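Material Samples: The Gilovura Reading Room
Posted September 27, 2018

The Gilovura reading room is a single long space on the ground floor of a former print works. We were asked to fit it out with shelving, one long table, a bench along the window wall and a new floor border around the old boards. The work started in June and is still going on. This gallery covers the sample stage, when wood, tile and surface colors were chosen.

The room is 280 square feet. It gets daylight from one side only, so samples can look fine near the window and dull at the back wall. We moved everything between both spots before settling on anything. Most of the choices below were made at the back wall.

Captions are kept short. Where a sample was turned down, the caption says so. Click on any picture for the larger version.

1. Wood and tile

The shelving is softwood, left pale. The client wanted a room that would not feel heavy once the books were in, and darker woods had already been ruled out before we came on the job. We looked at samples with straight grain and samples with more figure in them. The straight grain won, mostly for the long shelf fronts, where a busy pattern would be hard to match from one board to the next. 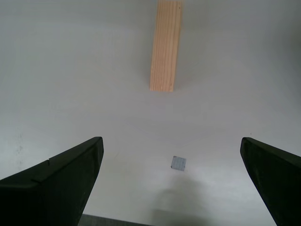
The tile took longer. It is for the border strip, where the new floor meets the old boards, and for a small patch under the water fountain. The first idea was a plain white, but it made the boards look dirty. A warm beige disappeared next to the wood. The bluish gray was the first one that held its own color beside a pale board, and it still worked when the lights were off.

We work with small pieces at this stage. A large sample board is good for a client meeting, but it tends to fix the combinations too early. Single pieces can be swapped in a few seconds. The background matters too, and we use a light gray for nearly everything. White throws off the lighter woods and makes them look more yellow than they are.

2. Finishes for the shelves

Three finishes were tested: a clear oil, a water-based matte coat and a soap finish. The oil was turned down. It brought out the orange in the grain more than anyone wanted, and it got stronger over the following weeks. The soap finish looked best on the first day but would have needed regular upkeep, and the reading room has no one on staff for that.

The matte coat was chosen. It changes the color very little. Edges get two coats and the shelf tops get three, with a light sanding in between. Knots were allowed as long as they were small and tight. Boards with larger knots were set aside for the backs of the cabinets.

3. The table

The table was drawn by Zindex, who also made the bench. It is in the same wood as the shelves, with a thicker top. We asked for square ends with no rounding beyond what is needed to keep the corner from splintering. Rounded ends were drawn as an option and looked out of place next to the shelving, which is all straight lines.

The top is made in two halves – the door to the room is narrow and a one-piece top would not make the turn. The joint runs across the middle and lines up with a leg on each side. The first drawing had it off center and this was changed.

4. The bench

The bench runs under the windows and has a lift-up lid at one end for storage. The seat is a single board deep. Cushions from Zalia were considered in a gray close to the tile, but the seat will be left bare for the first winter. If people ask for cushions, they can be added later without changing the woodwork.

The heating pipe runs behind the bench. There is a gap at the wall and a row of slots in the front panel for the warm air.

5. Walls and lights

The walls are an off-white from the Kohlhase range, one step warmer than the ceiling. We painted test patches beside the door and at the back, and left them up for a week. The cooler white looked better by the door and much worse at the back, so it went on the ceiling only.

The lights are plain shades on a track, aimed at the shelf fronts. Two color temperatures were tried. The warmer one pushed the wood toward orange and made the tile look almost brown, and it was dropped.

6. Numbers

Total budget for materials: $2,905, not counting the table and bench.
Tile ordered: 500 pieces, including spares for repairs.
Shelf length when finished: over 3 times what the old room had.

Spares are stored on site in the storage end of the bench, labeled with the finish and the supplier's batch. A short offcut of each wood goes in with them, one coated and one bare, for matching later repairs.

What comes next

The shelf fronts are being cut now. The floor border will be laid once the last of the heavy pieces are in, as the tile edges chip easily before they are grouted. A second gallery will follow when the room is open, with the same corners shown by daylight and under the track lights.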